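# La segunda vida del tubo: envases domésticos y residuo oculto

Entre los objetos que pasan a diario por un cuarto de baño, el tubo flexible es uno de los que menos atención ha recibido de las políticas de residuos. Las botellas de vidrio, las latas y el cartón cuentan desde hace años con circuitos de recogida conocidos por la población. El tubo, en cambio, ha quedado en una posición ambigua: es un envase, pero suele desecharse con producto en el interior, y en muchos casos está formado por capas de materiales distintos que las plantas de clasificación no siempre pueden separar.

La cooperativa Kekska, dedicada al estudio del consumo doméstico, ha dedicado a esta cuestión la mayor parte de su último informe. En él participaron 169 hogares, que conservaron durante cuatro meses los envases flexibles que daban por terminados. Los tubos se abrieron después en el taller de la cooperativa y se pesó el contenido restante. El documento, presentado el 29 de julio de 2022, evita ofrecer una media única, por considerar que las costumbres de cada familia difieren demasiado para resumirlas en una cifra.

El informe sí describe con detalle las conductas observadas. Hay hogares en los que el tubo se enrolla desde la base, otros en los que se aplana contra el borde del lavabo y otros, los más numerosos, en los que se aprieta por el centro hasta que deja de salir producto con facilidad. En siete de las viviendas el envase se cortaba con tijeras para aprovechar el resto, práctica que los autores asocian a personas de edad avanzada y que, según sus entrevistas, se transmite poco a las generaciones siguientes.
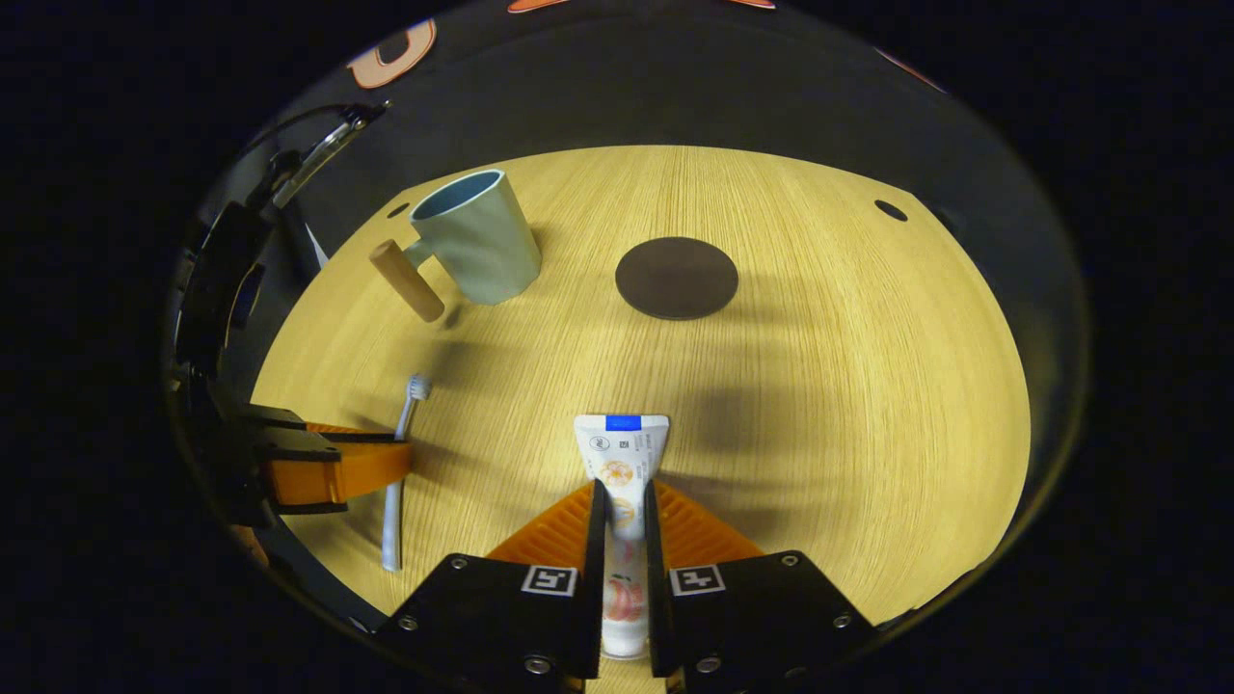
Bhavana Rajan sostuvo, durante el debate posterior a la presentación, que el problema no debía cargarse sobre el consumidor, y pidió que el informe dedicara más páginas al diseño de los tapones y de las bocas de salida. A su juicio, pedir a una familia que recorte un tubo con tijeras equivale a reconocer que el envase está mal resuelto. La observación fue recogida en un anexo.

Los fabricantes consultados coinciden en parte con esa crítica. Ultetti, firma de envases para higiene y cosmética, ensaya desde hace dos temporadas un tubo de un solo material con la pared más fina en el extremo inferior. Jastar ha optado por una boca más ancha, solución sencilla que presenta, no obstante, un inconveniente: aumenta la cantidad dispensada en cada uso y puede anular el ahorro obtenido al final.

Queda pendiente la cuestión de la recogida. El municipio de Sastry instaló 190 contenedores específicos para envases pequeños en farmacias, escuelas y mercados, con resultados desiguales. En los mercados se depositaron con frecuencia objetos ajenos al programa, mientras que en las farmacias la separación fue notablemente más limpia - probablemente por la presencia de personal junto al contenedor. El ayuntamiento revisará en septiembre la ubicación de los puntos menos utilizados.

Kekska prevé ampliar el estudio a los envases de cocina, en particular a los de salsas y concentrados. Los hogares interesados podrán inscribirse en la sede de la cooperativa, donde se les entregarán las bolsas numeradas y una hoja de registro.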